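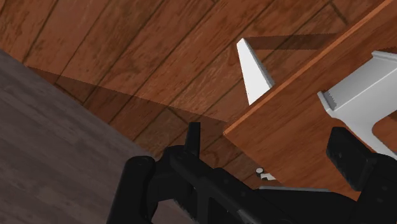

Man müsse sich an den neuen Boden erst gewöhnen, meint Annelore Ruppert, aber tauschen wolle sie jetzt schon nicht mehr. Und damit steht sie in der Nachbarschaft nicht allein da, denn seit das alte Lesezimmer der Bücherei Paswood wieder geöffnet ist, geht es dort zu wie früher an Markttagen.

Zwei Winter lang mussten die Leserinnen und Leser mit dem engen Flur vorliebnehmen, zwischen Schirmständer und Rückgabewagen, und wer einmal versucht hat, dort in Ruhe eine Zeitung aufzuschlagen, der weiß, wie sehr man sich auf den Tag der Wiedereröffnung gefreut hat. Am 2.4.23 war es nun endlich so weit, mit Streuselkuchen, viel Kaffee und einer Begrüßung, die ein wenig länger geriet als geplant (was bei dem freundlichen Wetter aber niemandem die Laune verdarb).

Ausgeführt hat die Arbeiten der Betrieb Frerichs, der schon das Treppenhaus hergerichtet hatte. Die alten Regale sind geblieben, nur frisch geölt und ein Stück weiter auseinandergerückt, sodass nun auch Kinderwagen und Rollatoren bequem hindurchpassen. Dazu kommen vier Leseplätze am Fenster, die am ersten Nachmittag natürlich im Nu besetzt waren, und 100 neue Bücher, die meisten davon Krimis und Reiseberichte, ganz so, wie es sich die Stammgäste auf den Wunschzetteln an der Ausleihe erbeten hatten.
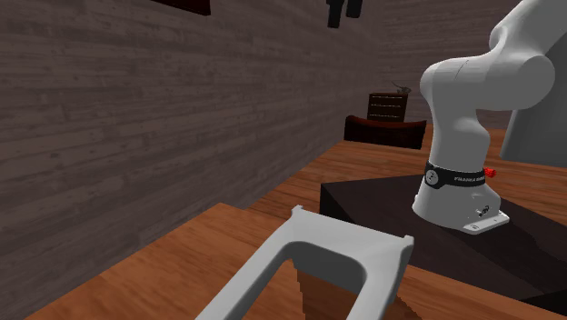 Vorlesestunden ab September

Nach den Sommerferien sollen dann auch die beliebten Vorlesestunden zurückkehren, und zwar zweimal im Monat, jeweils am Nachmittag. Den Anfang macht eine Reihe mit Seefahrergeschichten, für die der Buchladen Heltus die Bände stiftet. Wer selbst gern vorliest, ob geübt oder noch ein bisschen schüchtern, kann sich an der Ausleihe in eine Liste eintragen. Der Eintritt ist frei, und Sitzkissen dürfen gern mitgebracht werden.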